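Robot Rules: Why the Folding Robot Has to Mind Its Manners
By the Shehu Kids' Science Page
27 November 2020

Do you have rules at home about folding your clothes? I do, and I break them all the time! Robots don't get to do that. Before a robot at the Plimel workshop is allowed to touch a single sleeve, it gets a list of rules -- and so do the grown-ups standing near it.

Rule one: stay out of the robot's reach while it's moving. Its arms can't feel sorry if they bump you.

Rule two: there must be a big stop button, and everybody in the room has to know where it is.

Rule three is my favorite. Be gentle! Grippers should hold cloth just tightly enough. Squeeze too hard and you could tear it (or pinch a finger). 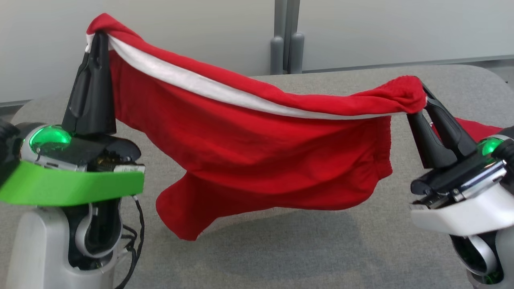
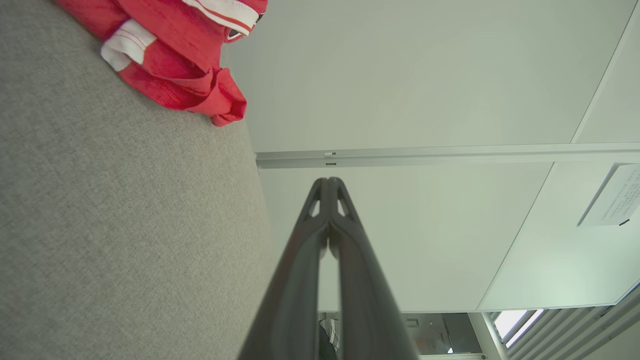 Same red clothes, same gray fabric!
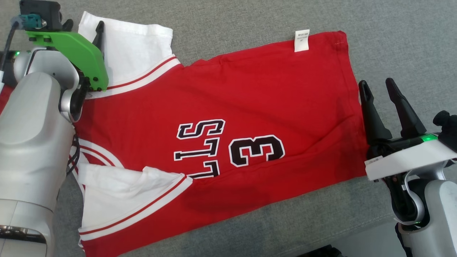
Photos: Odo Workshop Pictures

See the green lights on the arms in the first and last photos? Lights can mean different things on different robots, so a good rule is to ask what they mean before you go near. Never guess.

People also write down what went wrong. The Plimel team has 444 notes in its logbook, and the longest one is all about a sock.

Want to try it? Write your own rules for a pretend folding robot. I got to 33 before lunch!

COMMENTS

tumurer_fan: my robot rule is NO EATING SOCKS

purplekite: Is the stop button always red?

mathmoose: i wrote 12 rules and my brother broke 3

Contact us | © 2020 Shehu Kids' Science Page | Back to top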